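Can a machine close a kitchen drawer yet?

The manipulation group at Skullanov works on household chores, most of them in simulation and a few on hardware. We spoke with the group's lead engineer on a Friday afternoon, between two training runs. The conversation has been shortened.

Asked whether a robot can do kitchen work today, the engineer splits the question. "One chore, one kitchen, known objects: yes, within limits. An arbitrary kitchen: no. The second case is what people mean when they ask."

The current task set, called Zasine, covers 17 chores. Opening and closing cabinet doors and drawers makes up a large share of it. The engineer considers these harder than picking up a cup. "A cup goes where you move it. A door goes where the hinge lets it go. If your estimate of the hinge axis is off, the arm and the door fight each other, and the force climbs very quickly."

Training happens across 2,219 generated kitchens, with layouts, surface textures and joint friction varied between them. The success rate on doors in kitchens held out from training is some 70 percent. On the group's physical test kitchen it is lower, and the engineer declined to give a figure until the trials have been repeated.

Where does the rest go? "Approach angle, mostly. With a parallel gripper you need both fingers on either side of the handle before you close. Near a flat panel the camera view has very little in it. Gray surface, a seam, another seam. The policy has to remember where the handle was from farther out."

Shop-floor work is a different matter. Uvel, a parts packer that has tested the same controller, runs it at 3 stations with fixed bins and fixed lighting. "They changed the building to suit the machine. You can do that in a plant. People don't want to do it at home."

On the rendering, the engineer is unapologetic about how plain it is. "Better reflections cost compute. Contact accuracy matters more to us. I would spend the budget there first."

The next release, planned for October, adds wiping and loading a dish rack. Folding laundry is not on the list. "Cloth is a separate problem, and our simulator is bad at it."
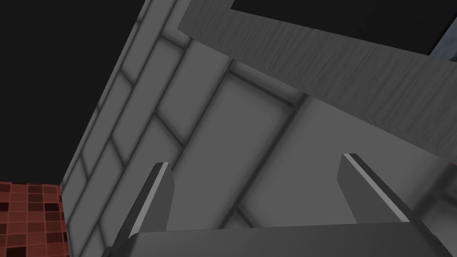
Simulated view over the open gripper fingers, with a gray paneled surface behind them.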